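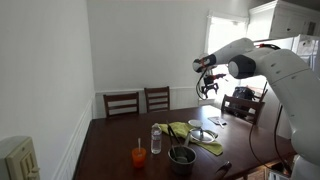 One reader in Pramcombe wrote in after the last issue to ask why we keep telling people to wipe a dining table with a damp cloth when her mother used nothing but wax for 40 years. Another reply, unsigned, said wax was fine until the day you put a hot dish on it.

Both have a point, and it depends on the finish. A dark reddish-brown table may be oiled, waxed, stained and varnished, or a mixture of all of these if it has been through several owners. Before you put anything on it, try a drop of water on the underside or inside a leg. If the drop sits up in a bead after ten minutes, the surface is sealed and a damp cloth will do for everyday cleaning. If it soaks in and leaves a darker patch, use a dry cloth and re-wax or re-oil twice a year. We do ours in spring and again in December, before the big meals.

**Chairs with slatted backs**

Horizontal slats collect dust along their top edges and in the corners where they meet the uprights. A dry paintbrush, 25 mm wide, gets in better than a duster. Brush from the top rail down and do the floor last.

Bags hung on chair backs are the other thing we were asked about. A heavy one can tip a light chair, and buckles will mark a dark finish quickly. Two members have put a row of hooks in the hall and say it has mostly worked, although the chair nearest the door still gets used.

**Panelling and chair rails**

White wainscoting shows scuffs at the height of a chair's top rail, particularly in a narrow room. Warm water with a little washing-up liquid takes off most of them. Rinse with a second cloth. The rail itself holds a line of dust that turns to grey paste if you wet it first, so brush it dry before you wash. Go carefully near switches and use a barely damp cloth there, never a spray.

**Table pads and felt**

The group order from De Bruijn has arrived at the Ondham store. There are 900 felt pads in the box, and 843 of them are already spoken for. The remainder will go to whoever asks first, in sets of four. Please measure the chair foot before you write, as the small size is too small for most square legs.

Trolel paste wax is back in stock in the dark shade. The clear is still on order. Old tins may be returned to the shelf by the back door if they are empty and have their lids on.

Next issue: ring marks, and what to do about a leaf that no longer sits level.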